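Marking out a work surface with tape
Speaker notes, Sunday session, Drutance workshop

Start on time. Slide 1 stays up while people find seats.
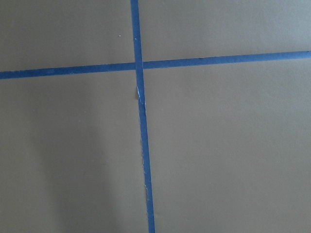

I'll talk for 18 minutes and leave 5 for questions. The talk is about dividing up a flat surface so that everybody at the table knows what goes where.

Start with the tape. Blue painter's tape, two strips, one across the other. That gives four areas. Mention that the cross doesn't have to be in the center. If one job needs more room, move the cross and give it more room.

Laying it down. Stick one end, pull the strip out over the surface, look along it, then press. Run the first strip the full width and put the second one over the top. Don't cut and butt the ends at the middle - they lift. Tear the ends past the edge of the board and fold them under.

Straight or not. People ask about this every time. A slight slope is fine for sorting parts. If you are measuring from the tape, use a ruler and mark both ends in pencil first.

Tell the Ullance story here: 68 trays to pack, no lines on the table, two jobs mixed together by lunch. Keep it short.

Wear. Check the edges once a week. When they start to fray, pull up the whole strip and lay a new one. No patching.

Next slide is the Prerine bench layout. Handouts are by the door. Ask for the lights before the video.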